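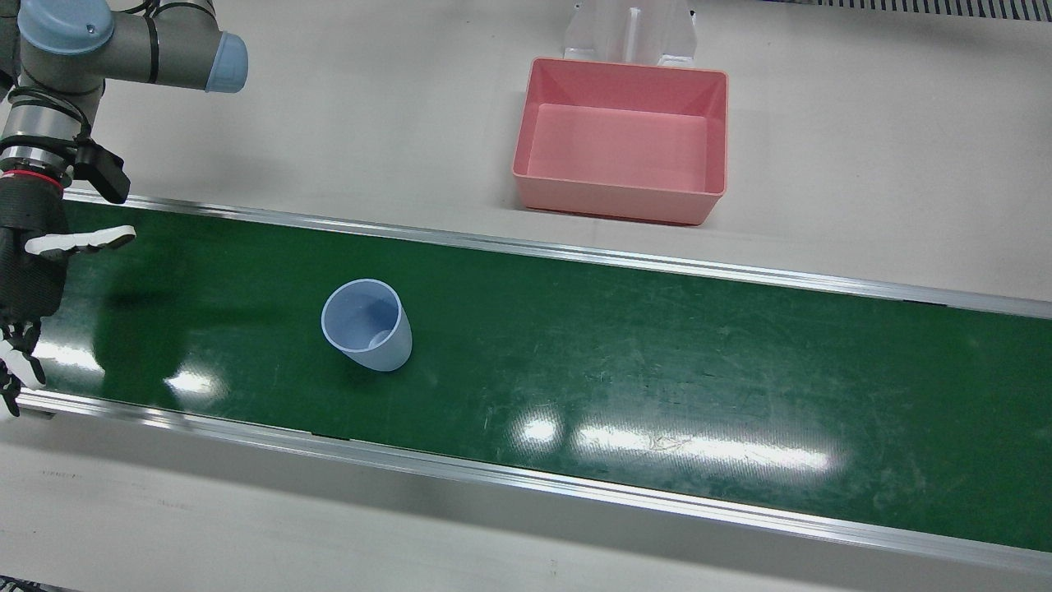
Figure 3. Translucent light blue tumbler standing upright on the green belt, between the far and near rails.

4.2 Does the upright cup matter?

The claim we set out to check is an old one in the literature on dish return lines, and it is usually stated without much support: a cup that travels upright on a belt is easier to take off and is more likely to end up upright in the tray. Harms and Kuzmenko make it the first rule of their layout guide for the Cultby canteen. Zoëga repeats it with a reference to Harms and Kuzmenko, and the later Vestergaard report cites Zoëga. We could find no count of cups behind any of the three. The rule may well be right, but a chain of citations that ends in an opinion is a poor reason to rebuild a return line, and at least one site we know of (Drirkside) has paid for guide rails on the strength of it.

The cup used in this part of the study is a plain tapered tumbler in a translucent pale plastic (Figure 3). We chose it because it resembles the one in daily use at Drirkside, and because its shape should favor the rule if anything does. A tapered cup on its side does not roll straight. It swings around its narrow end and comes to rest at an angle to the belt, so the mouth may face nearly any direction. A straight-sided glass would behave differently, and nothing in this section should be read as covering it. Nor does it cover mugs, whose handles bring troubles of their own.

Each trial began with the cup on the belt and ended when it had been released over the tray, whether or not it landed there. We logged 201 trials with the cup upright at the start. In 179 of them the cup finished upright inside the tray. In 19 it finished inside the tray but on its side, and in the remaining 3 it missed the tray and came to rest on the table. That gives 89 percent upright, a figure that looks good until one asks what it should be compared with. Earlier authors did not ask. We have a comparison set for cups that began on their side, reported in Section 4.4, but the two sets were logged by different people using slightly different rules for what counted as inside the tray, and we are not willing to subtract one number from the other and call the difference an effect.

Some of the difficulty lies in the word "upright." A cup can leave the belt upright, tilt on the way, and be set down upright again. Figure 4 gives an idea of the problem: the cup is held over the tray with its rim facing up and with a slight lean. Under the Vestergaard wording this would be scored as upright throughout. Under the stricter wording in Zoëga, which allows no visible lean, it would not. Neither text says how much lean is visible, or from where. Hviid, who scored the trials, worked from the side for the first part of the day and from above for the rest, and told us she would have scored several cups the other way had she been standing elsewhere. We have therefore used only the resting position in our counts. This throws away information, but the information was not very good.

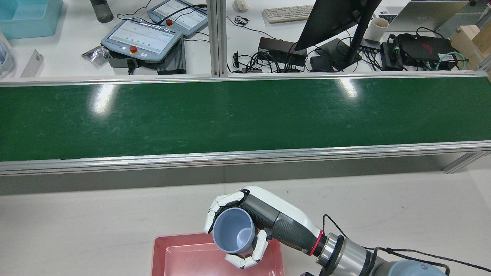 Figure 4. Cup held upright with a slight tilt over the shallow tray. The green belt and its near rail are behind.

The tray deserves more attention than it has been given. It is a shallow pink-red plastic tray with a raised rim and a flat floor, and it sits on the table in front of the belt. Gunnlaugsson has argued that a strong contrast between cup and tray improves placement, and the present pair would seem to suit his argument well. We doubt it. His trays differed in rim height as well as in color, and a rim catches a cup that is put down a little short. When one of his trays did better than another, there was no way to tell whether the color or the rim had done the work. Our own trials cannot settle this either, as we used one kind of tray only. What we can say is that a flat floor and a raised rim are enough to explain a result like ours without any appeal to color.

The same caution applies to the belt. The surface is green and glossy, with faint scuffs and scratches, and under ceiling lights it shows bright patches of glare. Two sites have complained to Famomier that pale cups are hard to see against a belt of this sort. It is a reasonable complaint and we took it seriously enough to note where on the belt each cup stood at the start. We had hoped to compare cups that began inside a bright patch with cups that began outside one. The trouble is that a patch of glare has no fixed place. It moves with the eye of whoever is looking, so a cup that is lost in the glare from one spot may be perfectly plain from a step to the left. Our notes record the position of the cup and say nothing about the position of the observer, and for this purpose they are close to useless. We mention it so that others will not repeat the mistake.

Of the 19 cups that ended on their side, most had been released near the rim of the tray, according to the notes. It is tempting to blame the rim. A cup let go half over the edge has nothing flat to stand on, and it would be surprising if it stayed up. Yet we did not measure the release point for the cups that stayed upright, so we do not know how many of those were also let go near the rim and survived. Kuzmenko, who read a draft of this section, thinks the pattern is obvious and that we are being fussy. She may be right. The notes were also written after the cup had come to rest, and a person who has just seen a cup fall over is likely to remember it as having been close to the edge.

What remains is modest. With one kind of tapered cup, one shallow tray and a belt that ran behind the table, a cup that began upright usually ended upright. This is compatible with the rule in Harms and Kuzmenko. It is also compatible with the view that tapered cups are easy to put down in flat trays however they arrive, in which case the guide rails at Drirkside are doing very little. The trials in Section 4.4 were meant to separate the two, and for the reasons already given they do so only in part. A proper test would mix upright and fallen cups in one run, with one person scoring and a single rule for the tray edge — none of it costly, and all of it missing from the work reviewed in Section 2.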